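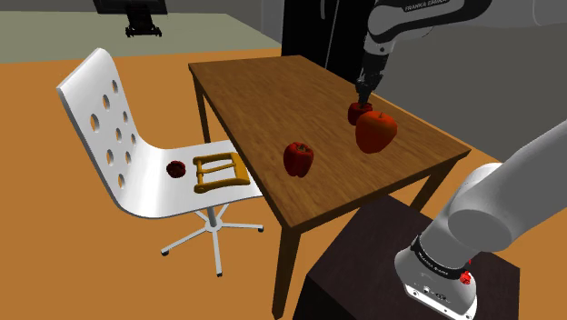 Clorkitby Kitchen Cell: setup and upkeep notes

Welcome, and thank you for reading this before changing anything! This folder holds the simulated version of the Clorkitby tabletop cell, along with the settings we use to keep it behaving itself from one run to the next. I wrote most of it over a long November and have been adding to it ever since, so some parts are tidier than others. Please be patient with the section on fingers.

What is in the folder

There are 3881 recorded runs, of which 2398 use the main tabletop layout and the remaining ones come from our earlier layouts. Every run has the room view, the wrist view, the joint readings and a small text file with the starting settings. The scene files are in "cell", the recordings are in "runs", and the little scripts that check everything are in "upkeep". If you only want to look at some recordings you can skip "upkeep" altogether, but if you plan to make new ones, please read on.

Setting up the arm

The arm is a Franka Emika on a fixed base, and the base sits on its own dark stand beside the table. Keep the stand and the table as two separate items in the scene file. Years of habit will tell you to group them so they move together (I did this twice), and then the first time you nudge the table to make room for something, the arm goes along for the ride and every saved pose is wrong by the same amount.

Load order matters as well. Bring in the room first, then the table, then the stand and arm, and the produce last of all. Let the scene settle before you save a starting state. A pepper that is loaded too early can begin a hair inside the tabletop, and when the physics wakes up it will hop. It's a tiny hop, but it's enough to spoil a grasp that was planned for where the pepper used to be.

Looking after the gripper

Most of the upkeep goes into the gripper, so let me take my time over it. The two fingers are driven through linkages, and each side has to close by the same amount. After any change to the gripper file, open and close it a few times over bare table and watch from the wrist view. You want the fingertips to meet over the same spot on every closing.
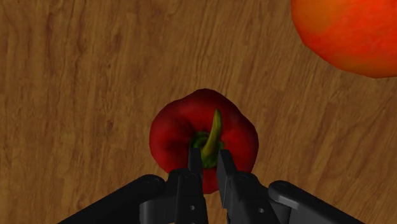

Peppers are what we use for the alignment check, and I've grown quite fond of them for it. The stem gives you a good small mark to line up on from straight above, while the lobes give the fingers something uneven to deal with once you come down lower. Choose a pepper with some bare wood near it, bring the gripper over it slowly, and stop before contact. If one finger reaches its place well ahead of the other, look at the joint limits before you touch anything else. Nearly every time, one limit has been rounded when the file was saved and the other has not.

The wrist view has its own offset, kept in "cell/wrist_view". Don't fix a crooked gripper by turning the camera! It looks fine until you try to use the recordings together with the room view.

Known trouble

Run 1444 stops early. The arm froze on the way down and I have left it in because it makes a good test for the upkeep scripts, which should flag it.

The runs converted with the old Drasus exporter have their finger readings in the wrong order, left for right. There are 14 of them, all listed in "upkeep/swapped". The Bivent reader puts them right as it loads them, so only people using their own loader need to worry.

Wood grain can look soft from the wrist view when the arm is low. Raising the texture setting helps a little and slows everything down a lot, so we leave it alone.

Before you send in changes

Run the full check, then do the pepper check by eye, and write down which version of the gripper file you used. Pons is the name of the current one. Questions about the scene files can go to Ilse Van Beek, who built the first table and still knows where all the odd numbers came from.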